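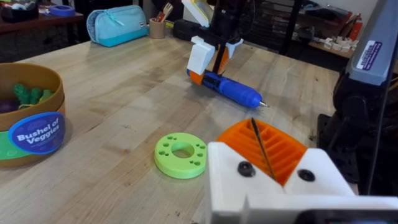
Faut-il refaire une analyse des risques quand on change seulement l'outil au bout du bras ? Il faut la refaire, oui, au moins pour tout ce que l'outil touche : la pièce, la table, les mains de l'opérateur et la vitesse autorisée.

Publié le 2021-06-17 par Relu Filip

Ce site utilise des cookies pour mesurer la fréquentation des pages de cours. Accepter | Refuser | En savoir plus

Séance 4 : les règles autour de la cellule, et ce qu'on en fait vraiment

Je commence toujours par cette question parce que c'est celle qu'on me pose le plus, et parce que la moitié de l'amphi répond de travers (moi aussi, à votre âge, je vous rassure). On se dit que le robot a été certifié par son fabricant, que la paperasse est faite, et qu'un tournevis à la place d'une pince, bon, c'est du détail. Sauf que le bras livré dans son carton est ce que les textes appellent une quasi-machine. La machine complète, c'est vous qui la fabriquez en ajoutant l'outil, la pièce, la table et le programme !

Les textes à avoir sous la main : l'ISO 12100 pour la méthode d'appréciation du risque, l'ISO 10218 en deux parties (la 1 pour le robot, la 2 pour l'intégration) et l'ISO/TS 15066 pour le collaboratif. Je ne vous demande pas de les apprendre par cœur. Je vous demande de savoir laquelle ouvrir, et à l'examen vous y aurez droit sur papier.

L'outil tenu dans la pince

Prenez le cas de notre table de TP : deux pinces aux pièces imprimées en 3D, et dans l'une d'elles un outil bleu du genre visseuse sans fil, tenu presque à l'horizontale, embout métallique en avant. Un outil à main a été conçu pour une main. Dès qu'une pince le porte, je veux lire dans votre dossier :
- ce qui dépasse de la pince, dans quelle direction, et sur quelle longueur ;
- ce qui arrive si les doigts s'ouvrent (coupure de courant, coup d'arrêt d'urgence, bug) ;
- qui peut déclencher l'outil, et comment on l'arrête ;
- la matière des doigts et la date du dernier contrôle.

Sur l'embout, j'insiste. Les seuils de la TS 15066 parlent de contact en force et en pression, et une pointe métallique concentre tout sur une surface minuscule. Vous pouvez rouler au pas et dépasser quand même la pression admissible. La parade la plus simple reste d'orienter la pointe vers une zone où personne ne met la main, et de l'écrire dans la consigne de poste.

Pour les doigts imprimés, mon collègue Virgil Bălan impose chez Ramska un contrôle visuel tous les 954 cycles. D'où sort ce chiffre ? D'un essai de fatigue interne, avec une marge que je trouve un peu courte. Il vaut pour leurs doigts, leur plastique, leur imprimante. Ne le recopiez pas ! Chaque année je le retrouve dans des rapports sur des pinces qui n'ont rien à voir.

La table

Ma règle à moi, qui n'est dans aucune norme : tout ce qui est posé sur la table figure au plan de la cellule. Chez nous il y a un disque vert percé de trous, une trousse à fermeture éclair, un panier de légumes en jouet marqué « Bushel of Veggies ». Chaque objet a donc son repère sur le plan, même la trousse. Ça vous paraît maniaque, mais le planificateur de trajectoire ne connaît que ce qu'on lui a déclaré.

Vitesses et distances en TP

En mode apprentissage, on reste à 20 % de la vitesse maximale du programme. Gardez environ 30 cm entre vos doigts et l'outil quand le bras est sous tension, même immobile. Une seule personne tient le boîtier de commande, et c'est elle qui annonce le mouvement à voix haute.

À rendre

Reprenez le cas Tasico (page 68 du polycopié) et remplacez la ventouse par une visseuse. Refaites le tableau des risques, ligne par ligne, en cochant celles qui changent. Les binômes qui partent en stage chez Inden en septembre peuvent traiter leur propre poste à la place, il suffit de me prévenir par mail avant.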